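Progress report to the Awad Fund
Tonska Community Sewing and Mending Program
6 May 2000

Dear Mireille Masri and everyone at the fund,

I meant to get this to you sooner, and I hope you'll forgive the delay when you see how full the spring has been. When we last wrote, the mending classes had just moved into the upstairs rooms at Besa and we were still borrowing chairs from the reading room next door. The chairs are ours now, the heating works most days, and we have 53 people enrolled, which is as many as the two rooms will hold.

The beginners' class is still the heart of it. Rawan Qaisi teaches it twice a week and has rewritten the course so that people start with hems and buttons and don't touch a machine until their fourth lesson. I had my doubts about that — I learned on my mother's machine and never looked back — but fewer people are dropping out, and the ones who stay are much less afraid of spoiling the cloth. Eleven of them have asked to go on to the tailoring class in the fall, and Rawan would like to take them all.

The mending table was busy all through March. People bring in coats, school trousers, curtains, and once a very large tent, and we fix what we can while they wait. Since your grant began we have mended 1050 pieces. Zippers are still the most common job by a long way, and I'm afraid we badly underestimated how many we would need to keep in stock.

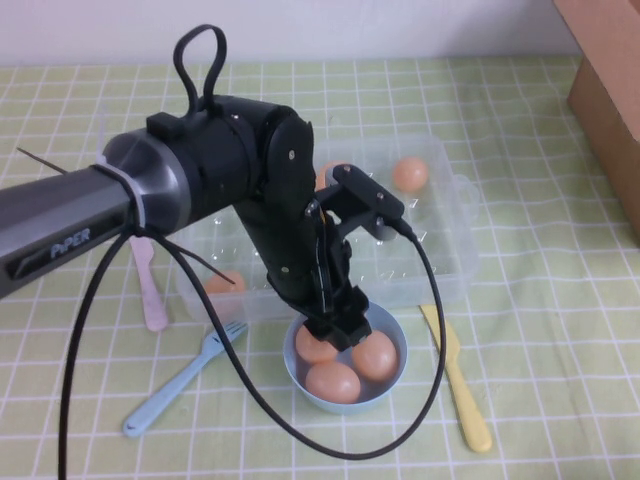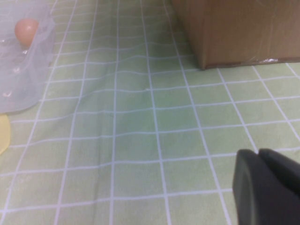 The green checked tablecloth

On the money side, the second payment arrived safely and we have spent 2972 dollars of it so far. Most went on fabric, thread and the repair of the two older machines, which Noel Pangilinan took apart and put back together over several evenings. The rest covered Rawan's teaching hours. We spent less than planned on printing, as Joelle Bitar found us a kinder price for the class handouts, and with your permission we would like to move what is left on that line over to zippers and lining fabric.

Not everything has gone well. The evening class for parents was meant to begin in March and it hasn't. We had plenty of interest but no one to mind the children, and the person we had hoped would do it took a full-time job elsewhere. Tamer Mahasneh is talking with the nursery at Clutico about sharing a helper, and I should have news on that before the summer. If it falls through we may try a weekend morning instead, although that would mean giving up some of our mending hours, and I'd be sorry to do it.

Between now and the next report we want to finish the beginners' course, hold a small sale of the students' work, and get the pattern shelves into some kind of order. You would be very welcome at the sale, and I'll write again as soon as we have settled on a day. Rawan has asked me to mention that the button tin you sent is nearly empty and has been much loved.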